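We use cookies to remember your login and show you relevant content. By continuing to browse you accept our cookie policy. Accept | Manage

Hospital bill came in three parts, is this normal?

tiludside_mom
I had a scheduled surgery in May at Tejada. Before I went in, their billing office gave me an estimate and I paid my share at the desk. I thought that was the end of it. Since then I've gotten one bill from the hospital, one from the anesthesia group, and one from a pathology lab I never heard of. The lab one is for $1,000 even. My plan is through Lisero. Do I just pay these?

grayporch
Don't pay the lab yet. Log in to your insurance account and look for the explanation of benefits for that date. If there isn't one for the lab, they either never sent the claim or sent it with the wrong member number. I had the same thing with a knee.

Separate bills are normal. The estimate you get up front usually covers the facility and sometimes the surgeon. Anesthesia and pathology are often different companies.
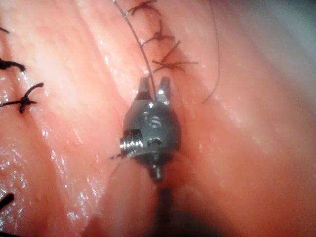 The thing to compare is the "patient responsibility" line on the EOB against the amount on each bill. If the numbers match, you owe it. If the bill is higher, call the provider first and the insurance second. Write down the time and the reference number for each call.

rt9_ledger
I'd go the other way and call insurance first. Provider billing offices will tell you the balance is correct because that is what is on their screen. Insurance can tell you whether a claim exists at all, and a lot of them will do a three-way call with the lab.

grayporch
Maybe with your plan. Lisero kept me on hold for 36 minutes and then told me to call the provider.

tiludside_mom
OK, I checked. There's an EOB for the hospital and one for anesthesia, and both match. Nothing for the lab. The lab bill says due in 20 days.

rt9_ledger
Then they probably don't have your insurance on file. Call the lab, read them the member number and group number off your card, and ask them to submit the claim and put the account on hold while it processes. Get them to confirm the hold.

bluecanoe
Or ask for the self-pay price. I got a lab bill cut by more than half that way.

rt9_ledger
Bad advice if she has coverage. Self-pay usually won't count toward her deductible, and she already paid into it this year.

bluecanoe
It depends on the deductible. If you're never going to hit it, the cheaper number is the cheaper number.

grayporch
She had surgery. She has probably hit it.

bluecanoe
Fair.

tiludside_mom
I have hit it, or I'm close. I use Jilby to keep track of the receipts but I haven't entered the anesthesia one.

Called the lab this morning. They had my old plan from 18 months ago. They took the new numbers and said to ignore the due date until I get a new statement. She wouldn't send me anything in writing.

rt9_ledger
Send them a message through the portal repeating what she told you. Then you have a record with a date on it. Check for the EOB again in a few weeks.

tiludside_mom
Will do it Saturday. Thanks.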